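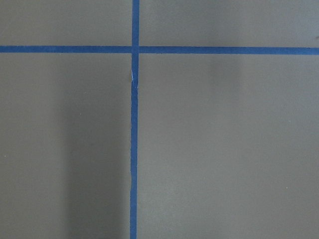
On Sat 18 May, the Skalier bench list wrote:

> Second grid in a month and I am still not getting square
> corners. I lay the long strip first, then the cross strip, and
> check with the small combination square at the crossing. Looks
> fine there. By the far end of the table the line has wandered.
> Is it the tape or is it me? Also, does anyone bother to cut
> out the double layer where the strips cross? Mine catches on
> the underside of the parts trays.
>
> Surface is the gray top, the matte one. Tape is ordinary blue
> painter's tape, one roll, bought in October.

Probably neither. A small square only tells you what the tape does over the length of its blade. If you are off by 1 mm over a 100 mm blade, which is hard to see against a tape edge, you are off by 14 mm at the end of a 1400 mm strip. Check the diagonals of the whole layout instead.

What I do on the Pultero tables:

Mark the end points of both lines in pencil on the rim, measured from the same corner. Stretch a thread between each pair. With the threads up, measure from the crossing to 600 mm on one and 800 mm on the other; the distance between those two points should be 1000 mm. Move one thread until it is. Then tape to the thread, always with the same edge of the tape. I use the left edge for the long line and the lower edge for the cross line, and I write that on the rim as well.

Painter's tape stretches. Pull it off the roll in one length, let it relax, then lay it down from one end with a thumb following. If you anchor both ends and press the middle last, you get a slow curve, and usually a wrinkle near the crossing where the slack ends up. A wrinkle does no harm to the position of the line if you measure from the other edge, but it does lift with time and collects dust. Slit it along the fold with a sharp blade and press it flat, or replace the strip.

On the double layer: I leave it. It is thin, and cutting it out means scoring the table top. If the trays catch, look at the tray feet first. The Gisler trays have a molding line underneath that snags on any tape edge, crossing or no crossing. A few strokes with fine paper fixed ours.

The edges also get ragged from wiping. Wipe along the strip – never across it – and keep solvent off the matte top in any case.

If you need better than a couple of millimeters, tape is the wrong thing. Drulteo table, bay 1631, has scribed lines and can be booked.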